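Sunday, late morning

Back on the tabletop today. I left the lengthwise boards alone all week after the last coat of Padano oil and I'm glad I did, because the grain has settled into a lovely warm orange-brown (much nicer than the test offcut, which went a bit muddy on me). Prys Ellis came by, ran a palm along the seams and reckoned one more thin coat would do it. I'm inclined to stop where we are. We can always add oil later, and sanding it back is a rotten job.

The darker streaks still bother me a little. I'd blamed the Gristik filler, but they follow the grain, so I think they're just the timber. The small reddish-brown knot stays as it is! I had a plan to plug it and I've gone right off the idea.
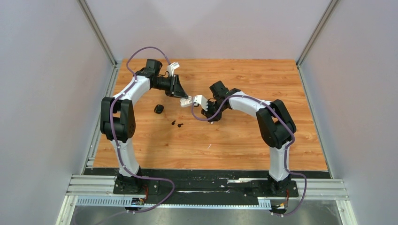
Anyway, the finish. I used 100 grit, then 152 strokes a board by hand with the fine pad – yes, I counted, Prys wanted the same effort on every board so we could compare them. The Sombatkul pads clog less than the Brellard ones but they leave a fine grey dust in the seams, and you need a soft brush to get it out. A vacuum won't shift it. Next time brush first, then wipe, then oil.

Offcut 104 is still on the windowsill with half of it under cardboard, to see how much the colour moves in the sun. No change that I can pick so far, but I'll leave it through April.

To do: top up the rags, label the oil tin with the batch (567), and ask Prys whether the small knots want a dab of shellac or if that's just his old boss talking. Small things with sharp corners go on a cloth from now on, please, the surface is still fairly soft.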